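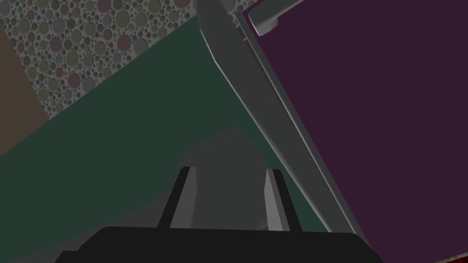
3.2 Survey area and sampling

The survey covered two neighbourhoods of Wulholm, chosen for their different housing stock. The first, Stukedum, consists largely of terraced houses built before the town's main sewer was laid. The second, Zerkorton, is a later estate of low flats with shared gardens. Both drain into the same stream, and both reported flooded cellars in the years before the study began.

A letter was sent to 2,000 addresses in July, drawn at random from the municipal register. Households were asked whether they collected rainwater, how it was stored and what it was used for. A total of 500 completed forms were returned. Forms without an answer to the question on storage were kept in the sample, but were left out of the calculations in Section 4.

Of the households that replied, 300 owned at least one water butt. The most common size was 200 litres, which is the model sold at a reduced price under the town's garden scheme. Larger tanks were found mainly in Stukedum, where rear yards are deeper and downpipes easier to reach. In Zerkorton, several respondents wrote that they would need permission from the building's owner before altering a downpipe.

Figure 3. A rendered scene with an open two-fingered gripper, a dark green surface and a dark purple panel.

The low rate of return limits what can be said about the town as a whole. Gardeners may have been more willing to reply than others, a difficulty also noted by Ramanauskas in an earlier study of allotment holders. The results were therefore not weighted, and the two neighbourhoods are reported separately throughout.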